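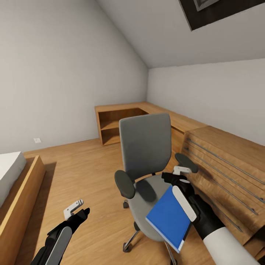
Jatari Home Assistance Program
Progress report to the equipment fund
March 27, 2019

Where we stand

The grant covers planning and purchase of one two-armed mobile unit for light tidying in small rooms. No unit has been bought. We spent February on simulated trials instead, and this report explains why we would like to keep the purchase money where it is for now.

Two suppliers are still in the running. Skedard offers a complete machine with a service contract. Xie sells the arms and grippers separately, to be mounted on a base we would have to find ourselves. A third quote, for the Limo base, came in after the last report and is included in the budget notes at the end.

What the trials cover

All work so far has been done in a rendered attic bedroom with a bed, a desk, drawers and an office chair on casters. We picked an attic on purpose. Both sales teams showed us demonstrations in wide rooms with flat ceilings, and our clients do not live in rooms like that.

The current task set is small: pick up a book, carry it past the chair, put it down on a clear surface. We logged 339 attempts in February. I am not going to report a success rate, as the scoring rules changed partway through the month and the two halves can't fairly be added together. A clean figure will come with the next report.

Even if that figure is good, I would treat it with care. A simulated book has whatever weight and friction we give it. A simulated chair does not have a sweater hanging off the back. The trials are useful for learning whether a machine of a given width can get between the furniture, and for finding out which reach lengths are hopeless. They say very little about how often a gripper will need repair, and repair is where most of the money would go.
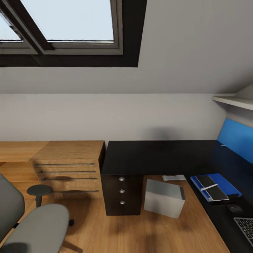

Effect on the equipment list

Reach matters more than we budgeted for. The L-shaped desk puts some items well back from the edge, and a chair left out on the floor takes up the space where the base would like to stand. The short-arm option from Xie is cheaper, but I no longer think it belongs on the list.

Small flat things need their own line. Our gripper estimate assumed books and boxes. A folder, a thin tablet or a computer mouse is a different problem, and neither supplier has given us a straight answer on fingertips. Skedard says its standard pads will do. We asked for test data and received a brochure.

Budget notes

The original plan set aside 30 percent of the grant for service and spare parts. I would raise that before signing anything. Skedard's contract runs 3 years but leaves out finger pads and cables, the parts most likely to wear. The Limo quote looks low until shipping and mounting hardware are added – neither was in the first version we were sent.

Requests

We ask the fund to move the purchase deadline back by 4 months and to release the small sum held for a loan unit. Skedard has agreed in principle to lend one. We have nothing in writing yet, and no money should go out until we do.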